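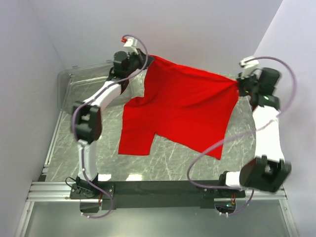
Folding, the hard way

I have never believed in folding systems. Stekgate sells a course on them, and a neighbour lent me the Zurach booklet, which has 10 methods for a T-shirt and one apologetic paragraph on shorts. So I spent an October afternoon at the table with the summer clothes to see if any of it holds up. Captions below, for what they are worth.

Red shorts, or something much like them, held up by the top corners. The booklet calls this "the hang" and says the creases will fall out by themselves. Look at the diagonal ones and decide for yourself. Pulling the top edge taut did very little for the lower half, which droops as it pleases.

The marbled grey table is a good surface for this, I will admit. Bright red shows up well on it, and so does every crooked edge.

On legs: Zurach wants one laid exactly over the other before the first fold. Fine on paper. Thin fabric slides, and I gave it 3 tries before settling for nearly.

On thirds: the Sasaki fold makes a small packet that is meant to stand up in a drawer. Mine leaned. A plain fold in half, then in half again, took less time and looked much the same.

On boards: Konix makes a plastic one with 2 hinges and claims it will last 1000 folds – I doubt many buyers get past the first week. For shirts, perhaps. For shorts I would save the money.

Filed under: Home & Laundry, Galleries

Contact us | © Stekgate Road Household Notes | Back to top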